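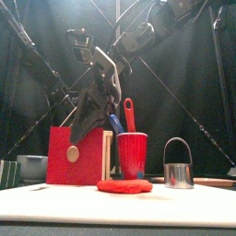
4. Contrast between knob and front

Figure 4. Red front panel with a round light-brown wooden knob attached near the middle.

4.1 Material

The listings come from the printed and online catalogs of four sellers of small painted wooden storage goods: Woltard, Brillness, Pryor and Trisow. The first pass gave 2,535 listings. Repeated entries were then merged, and listings with no usable view of the front were dropped, leaving 2,330 for coding. Of these, 1,958 had a single knob. A further 174 had two knobs, and the rest had a cut-out grip, a cord loop or a metal pull. The analysis in this section is limited to the single-knob group. Two-knob fronts raise questions of spacing that are taken up in Section 6.

Sellers differ in how they name the same finish. Woltard lists an uncoated knob as "natural," Pryor as "plain," and Trisow uses both words in the same catalog with no difference that we could find. Brillness gives no finish for knobs at all. Seller terms were therefore set aside and each knob was coded from its picture into one of three classes: same color as the front, different paint color, or wood color.

4.2 Coding of contrast

Two kinds of contrast were coded separately. Hue contrast was recorded as present when knob and front fell in different basic color groups. Lightness contrast was scored on a five-step scale by comparing each surface to a printed gray card under the same lamp. The two do not always go together. A dark green knob on a dark red front has clear hue contrast and almost no lightness contrast, and buyers with reduced color vision may have trouble finding it.

Wood-color knobs on painted fronts, as in Figure 4, were coded as a class of their own even where a painted brown would have matched closely. Early trials showed that coders could separate bare from painted brown on large pictures but disagreed on small ones. Where two coders disagreed, a third coder decided, and the listing was marked so that results could be run with and without it. Leaving out the marked listings did not change the order of the classes on any measure.

Position was coded in thirds, both across and down the front. The middle cell of the resulting nine was by far the most common. Slanted or tapered fronts were measured along the line passing through the knob, as the width at the top and bottom edges would give two different answers. Knob outline was coded as round, oval, square or other. Pictures taken at an angle make a round knob look oval, so the oval code was used only when the listing text gave two unequal diameters.

4.3 Results for single-knob fronts

Wood-color knobs were the largest class for Woltard and Trisow. Pryor used mainly knobs in the color of the front. Brillness fell between the two, with a shift toward wood-color knobs in the catalog issued in February. We have no information on the cause of the shift. It may reflect a change of supplier, a change in the mix of goods offered, or both.

Lightness contrast was highest for wood-color knobs on dark blue and black fronts and lowest for the same knobs on yellow and cream fronts. Red fronts gave a wide spread of scores, depending mostly on the depth of the red. Same-color knobs scored lowest on every front color, as expected. Their visibility in the pictures came almost entirely from shadow under the rim.

4.4 Limits

Catalog pictures are lit and edited for sale, and the scores above describe the pictures. A subset of goods was bought and scored again by hand, as reported in Section 5. Wear was not considered here. Bare wood may darken with handling, which would reduce the contrast on light fronts less than on dark ones only if the paint also changed, and the present data cannot address this.

Shares: 6 | Comments: 0

Related items
Section 5. Repeat scoring of purchased goods
Section 6. Spacing on two-knob fronts
Coding sheet for handles, pulls and grips
Lightness scoring with printed gray cards

Contact the editors | Copyright 1 Jul 2019 | Back to top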